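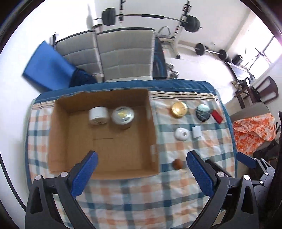 Blue fingers, box of small stuff on the bed

burier16
Pads are textured but round tins still slip on me. Sutter says swap pads every 2 weeks. Seems like a lot.

wamby_k
Sounds like a way to sell pads. I wipe mine and check the pivot screws – 5 months on one set.

cinum20
Disagree, wiping did nothing for mine. New pads fixed it.

wamby_k
Did you touch the screws too?

cinum20
Yes, same day.

wamby_k
So you don't know which it was.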